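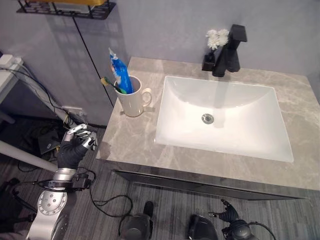
Lisolis Bathroom Tasks, data card and kit notes

Maintained by Elba Palma and Nahuel Gaete at Briltadora. Questions about the hardware go to Aurélien Deschamps.

Summary

Lisolis is the demonstration set that ships with the Nurnevon two-arm kit. It covers small tidying jobs at a bathroom vanity: putting things into a cup, taking them out again, moving a cup along the counter, turning a faucet handle, wiping around a basin. The set is meant for customers who have bought or rented the kit and want a starting policy before they record their own data. It can also be used without the kit, but the joint values will not carry over to other arms without some work.

The current release is made up of 1921 episodes. All of them were recorded by teleoperation. There is no simulated data in this release.

What is in the kit

The Nurnevon kit is sold as an upper body with two arms, two five-fingered hands, a head camera and the control software. The base and the lifting column are ordered separately. Hands arrive with black gloves fitted. Keep the gloves on, even for bench tests. The policies we supply were trained on gloved hands and get noticeably worse at judging finger contact without them.

Wrist modules are mounted between the arm and the hand, and their cables run outside the arm. Leave enough slack for a full wrist turn. On a low counter the cable loop can touch the floor in front of the cabinet, so check for snags before each session. Two of our early cable failures came from a loop caught under a base wheel.

Task list

Cup tasks. A toothbrush and a tube of toothpaste stand in a mug on the counter to the left of the sink. The operator takes one or both out, lays them down, and puts them back. Some episodes begin with the items lying flat.

Move tasks. The mug is picked up by the body or by the handle and set down somewhere else on the counter. Handle direction varies between episodes and is logged in the episode file.

Faucet tasks. One hand lifts or lowers a single lever. The water supply is off for all of these.

Wipe tasks. A folded cloth is pushed along the counter and around the rim of the basin. These were recorded last and are the least varied part of the set.

Recording station

The station is a full-size vanity with a marble countertop and an undermount sink, set up in a carpeted room. A black angular faucet stands behind the basin, with a small vase of artificial flowers beside it. The flowers stay in place as an obstacle. If the hand brushes them during a reach, the episode is kept and marked "contact".

Light is from overhead and was not changed during the first half of recording. The basin comes out very bright, and the faucet throws a hard shadow into the bowl. Mirta Arancibia tried a shorter exposure in March and found that the counter edge became harder to pick out against the dark cabinet, so we went back to the original setting. If your own sink is also white, expect the same trade-off.

File layout

episodes/ holds one folder per episode, with head video, joint states, hand states and a short text label.
meta/tasks.csv lists task names and the label text used for each.
meta/splits.csv gives the train and test split. The test split has 400 episodes.
calib/ holds camera and hand calibration. Use the file that matches the serial number on your kit.
tools/ has the loader and a viewer.

Joint values are in radians. Hand values run from 0 (open) to 1 (closed) for each finger. Timestamps are in seconds from the start of the episode.

Getting started

Unpack the archive on a local drive. The loader will run from a network drive but it is slow.
Run the check script in tools. It reads every folder and reports missing files.
Open any cup episode in the viewer and confirm that the video and the joint plot move together.
Copy your kit's calibration file into calib/active before you play anything back on the robot.

For the first playback, keep the counter clear and one person at the stop button. Start at quarter speed.

Labels

Labels were written by the operator right after each episode and checked later by Catalina Escobar. They are short and use the same few verbs throughout: take, put, move, lift, lower, wipe. Left and right are always given from the robot's side. In release 1 a number of move episodes had these swapped. They have been fixed, so please delete any older copy of tasks.csv.

Known problems

Thin items are hard. The toothbrush is often held between the thumb and the side of the first finger, and from the head camera the grip is hidden by the hand itself. Policies trained on head video alone tend to close too early. Adding the hand states helps.

The reach toward the back of the counter is close to the limit of the arm when the base stands square to the cabinet. Operators got used to turning the base a little, and the set reflects that.

There is only one vanity. We do not suggest using this data to claim anything about bathrooms in general. Customers with a different counter height should plan on recording their own episodes; some 5 hours of teleoperation was enough at the Pisharody test site for the cup tasks.

License and support

The data may be used for research and for development on a purchased or rented kit. Resale of the raw episodes is not allowed. Support is included during the rental period. When reporting a fault, send the episode number, the software version and the log from the same session.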